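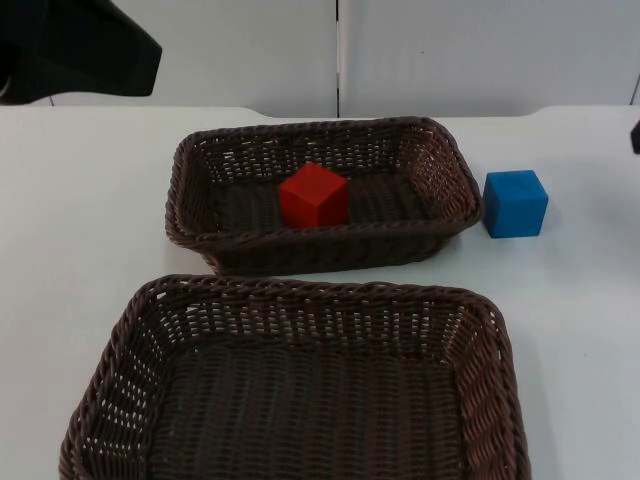 Cleaning and Resetting Small Woven Trays

Applies to shallow rectangular trays in synthetic or natural wicker, of the kind used on counters and shelves for small parts, game pieces and blocks. Last revised August 2018.

You will need:
A soft brush, 2 inches wide
A white or light table with a smooth top
Mild dish soap (we use Mimska unscented)
Two lint-free cloths
A plastic pick or wooden skewer

Step 1. Empty the trays and clear the table. Wipe the tabletop and let it dry. A light surface is preferred, as dust that falls out of the weave is easier to find on it. 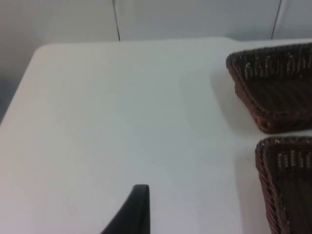

Step 2. Turn each tray upside down and tap the base with an open hand, 16 taps for a tray in regular use. Rotate it a quarter turn after every fourth tap. Most of the debris sits where the floor meets the walls.

Step 3. Brush the floor along the strands, never across them. Brush the walls from the rim down. Use the pick in the twists of the rim, with light pressure. A strand that lifts should be pushed back and left alone until the tray is dry.

Step 4. Wipe with a damp cloth and one drop of soap, then with a clean damp cloth. Do not soak natural wicker. Synthetic strand can be rinsed in water up to 80 degrees F.

Step 5. Return the contents, one type or color per tray.
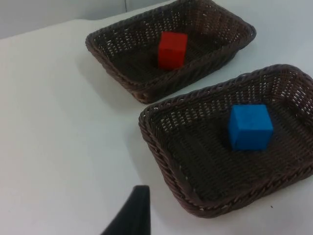 Red block in one tray, blue block in the other.

Step 6. Check the position on the shelf. Staditz and Gilbert trays have a flared wall, and two of them placed rim to rim will rub. Leave a finger's width between them. Tredbridge trays have straighter sides and can touch.

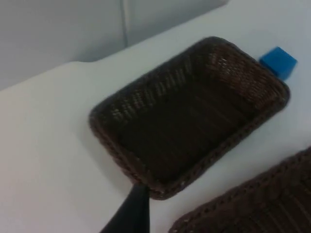
Inspection is done with the tray empty. Set it at an angle to the light and look at the short walls first, then the long ones. On dark brown weave, the floor can read as almost black while an end wall facing the light shows a reddish tone and small pale glints. The difference comes from the lighting and is not a stain. Turn the tray end for end and look again. A mark that moves with the tray needs a second pass at Step 4.

Trays stored for long periods should be brushed every April.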